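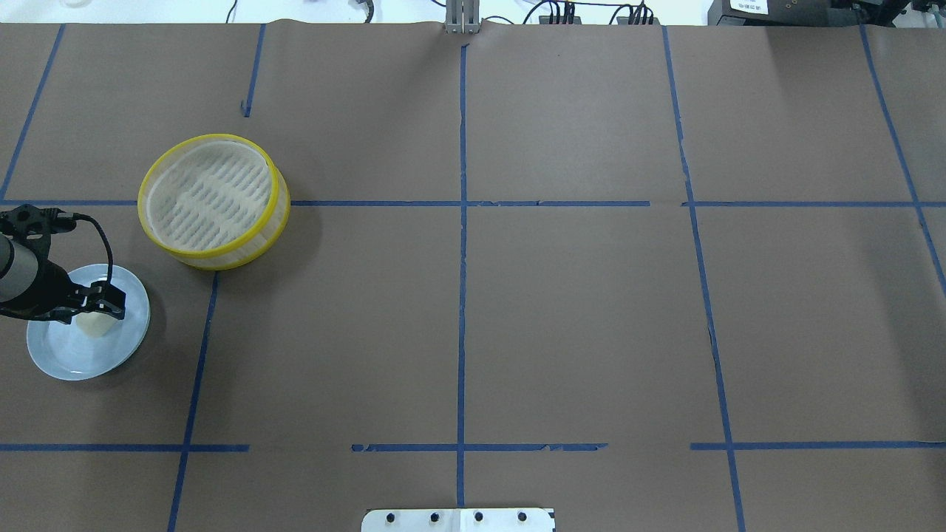
Ticket 2104 – Wona boiler loses pressure overnight
Opened by: Danica Polák
Status: reopened

Topped up to 2 bar on Thursday evening, down to almost nothing by breakfast. Kheri Wanyama from Flimel says it's a weeping radiator valve. I've had dry tissue under every valve for two nights and it stayed dry, so I doubt it.

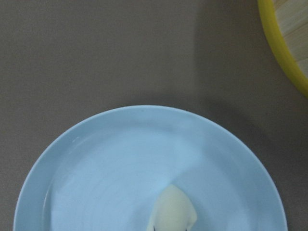 He also wants to sell us a new pump, which I can't see fixing a leak.

Reply, Yannick Marchal: Check the relief pipe outside. Tie a bag over the end and leave it 30 minutes with the heating on.

Danica: Water in the bag. Not a valve, then. Has anyone tested the expansion vessel?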